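# Why do people fast?

Maybe you have a friend in your class who does not eat lunch on some days. Maybe it is your own family who does it. When a person decides to go without food for a time because of their religion, we call it fasting.

Fasting is very old. People did it long before there were cars, schools or printed books, and you can find it in many religions of the world.

Muslims fast in the month of Ramadan. They do not eat or drink from dawn until the sun goes down, and then the family sits together for a meal called iftar. Small children do not have to fast. Some of them like to try it for half a day, until 12 o'clock, and they are very proud after.

Jewish people have a fast day called Yom Kippur. It lasts a little over 24 hours. On this day they think about the things they did wrong in the year, and they ask to be forgiven.
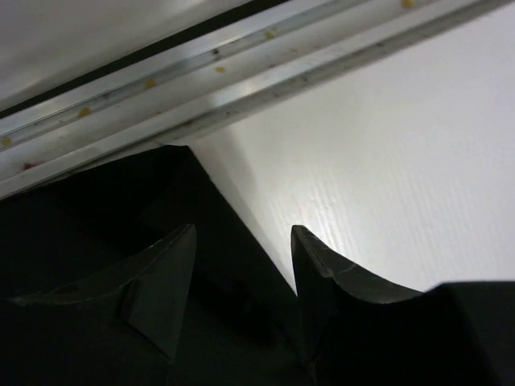
*A metal rail with small yellowish specks on it.*

Many Christians fast in Lent, the weeks before Easter. Often they do not stop eating completely. They give up one thing, for example meat or sweets. In some churches Wednesday is a fasting day in the whole year, together with Friday.

Hindus have many different fasts. Some people eat only fruit and milk on the fasting day, and others eat nothing until they see the moon. It depends on the family and on the place where they live.

## What is it good for?

If you ask 2 people, you can get 2 different answers. One will say that an empty stomach helps her to pray. Another will say that he remembers how it feels for people who have no food at home. In many places the fast also ends with giving. The family cooks too much on purpose and brings a plate to the neighbors.

## Must everybody do it?

No. Sick people, very old people and small children usually do not fast. You should never start a fast alone without telling the adults at home.

## Something to try

Ask a grandparent or a neighbor which foods they eat when a fast is finished. Write down the name of the food and draw it. You can also ask who taught them to cook it.

*Text: Minttu Kokkonen*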